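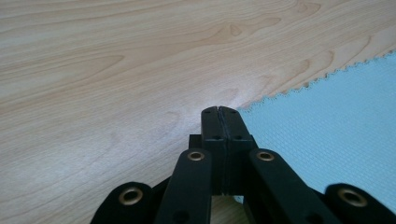 The corner problem, or six months of automation on the swatch tables
Thread, 7/8/22

1/
Picking up one piece of cloth by one corner. We have been at this since January. I work in the sample room at Fistora, where we cut, fold and pack fabric swatches for furniture stores, and people keep asking me how the robots are going. So.

2/
Quick background for anyone new here. A store orders a set, we pull the colors, pink the edges so they don't fray, stack them in order, card them and box them. It's table work. Most of us stand for it. The pay is okay and the radio is bad.

3/
In January the company signed with an automation outfit called Justard. The all-hands slide said "hands-free sample fulfillment by fall." I took a picture of that slide. I plan on keeping it.

4/
What showed up first was a black gripper you hold yourself. Two fingers, a bunch of hinged arms, and you are the robot. You do the job with it, slowly, and the recordings go off to train the machine that does the job later.

5/
So the first thing automation changed at my workplace is that a person who could lift a swatch in half a second now takes a lot longer to lift a swatch.

6/
I know, I know, it's training, it's supposed to be slow. I've had that explained to me by several people who have never carded a swatch set.

7/
About corners. Fabric lies flat. A thin woven swatch on a smooth wood table gives you almost nothing to get under. With fingers you wet a fingertip (gross, everybody does it) or you push the cloth a little so it buckles, then pinch the buckle.

8/
With the gripper you come down with the fingers at the corner and try to get one under. Go too low and you're scraping the table. Go too high and you close on air. Close early and you've politely nudged the swatch two inches away from you.

9/
The zigzag edge makes it worse in my opinion. Those little teeth bend one at a time. You think you've got the corner and you've got a single tooth, and it slides out as soon as you lift.

10/
Justard's person told us the edge "shouldn't matter." Rhys Waaka, who has been cutting here longer than I have, handed him the gripper and a stack of the light blue and went to lunch.

11/
After lunch the edge mattered.

12/
Okay, what it changed for the people. That's what my cousin wanted to know and why I started typing this.

13/
Each of us got assigned 7 hours a week of recording. It comes out of the regular shift. The order targets did not come down to match. I raised that in the first week and was told the targets were "under review." They are still under review.

14/
So the people who aren't recording pick up the orders of the person who is. You can guess how that goes over when you're the one sitting with the gripper, lifting the same square of blue over and over while your friends box your cards.

15/
Dewanti Mandagi got so good at it that they took her off cutting completely. She does recordings and she shows new people how. Her job title is the same. Her pay is the same. Her wrist is in a brace.

16/
The wrist thing is real, by the way. You hold the tool out in front of you, pointed down, and you squeeze. Pinking shears are hard on the hand too, but we know about shears. We take breaks for shears. It took until spring to get a break schedule for this.

17/
Credit where it's due, the break schedule is good now. 4 people rotate, no one goes past their slot, and there's a padded rest to put the thing on between tries. Dewanti wrote it up herself on the back of a packing slip and the floor lead typed it.

18/
I'll also say the actual robot exists. I've seen it. It's in the old dye-lot room on a bench, and on heavy upholstery samples it does fine. Thick stuff, stiff corner, picks it right up, sets it on the stack. I stood there and watched it do a whole stack and felt a bit sick, if you want the truth.

19/
Then they gave it the light blue.

20/
It made a small pile of light blue. I wouldn't call it a stack.

21/
What bugs me is how the numbers get told. The monthly update said we had reached 300 "successful demonstrations" on the light wovens. That's us. That's people holding a tool. It went up on the break room board under a headline with the word "robot" in it.

22/
I asked whether the tries where the cloth got away from us go in the update. They don't. They get saved, I'm told they're even useful, but they don't go on the board. So if you only read the board you'd think this was going great.

23/
Reply to a few DMs: no, I'm not worried about losing my job this year. I've watched it try to pick up a voile. I'm worried about what the job looks like while everyone waits for the thing to work.

24/
For example, we used to have a table for seconds. If a pinked edge came out ragged you tossed it there, and when things were slow somebody recut it. That table is the recording table now. Seconds go in a bin under it and the bin doesn't get looked at much.

25/
Another one. New hires used to start on cutting, next to Rhys, for their first weeks. You learned the feel of the different goods. Which ones creep, which ones curl. The last two hires started on the gripper, "so they don't have habits."

26/
They're nice kids and they work hard. One of them asked me last week which side of a swatch was the face. I'd like the people training the machine to know which side is the face.

27/
Somebody from my old job says they went through this at Boateng with a box-folding setup, and that it ended with the machine doing the easy sizes and people doing the rest, faster than before, with fewer of them. He didn't sound mad about it. He left, though.

28/
That's my guess for us too. The robot gets upholstery. We get sheers, voiles, anything with a drape, anything with a fussy edge, all day, with no easy sets in between to rest your hands on. I never thought of the heavy samples as a rest until I pictured the day without them.

29/
I've said this to management in writing. Got a thank-you note and a link to a Zititz survey. The survey had 34 questions. One of them asked how excited I was, on a sliding scale. There was a default setting and it was not "not very."

30/
Things I asked for, in case you're at a place about to do the same and want to borrow the list:

Lower the order target by the hours spent recording.
Pay a training rate to anyone who's doing the training.
Put the failed tries on the board next to the good ones.
Start new people on cutting.
Tell us which jobs are meant for the machine before it can do them.

31/
So far we've got none of those in writing. The second one is "being discussed with HR." The third got a laugh in the meeting, and I wasn't kidding.

32/
To the guy in my replies who says I'm afraid of progress: I've used a powered cutter for years and I love it. It showed up on a pallet, we plugged it in, and my thumb stopped hurting by the end of that month. It didn't need me to pretend to be it first.

33/
And to the person who asked nicely whether it's at least interesting: parts of it, yes. You notice things when you have to do them with two stiff fingers. I had no idea how much I use my other hand until it had nothing to do. Rhys says the same and he hates the thing more than I do.

34/
Next recording block is mine. Light blue again, corners again. Fall is the deadline on the slide, and when it gets here I'll post the picture of the slide along with whatever is going on in the dye-lot room.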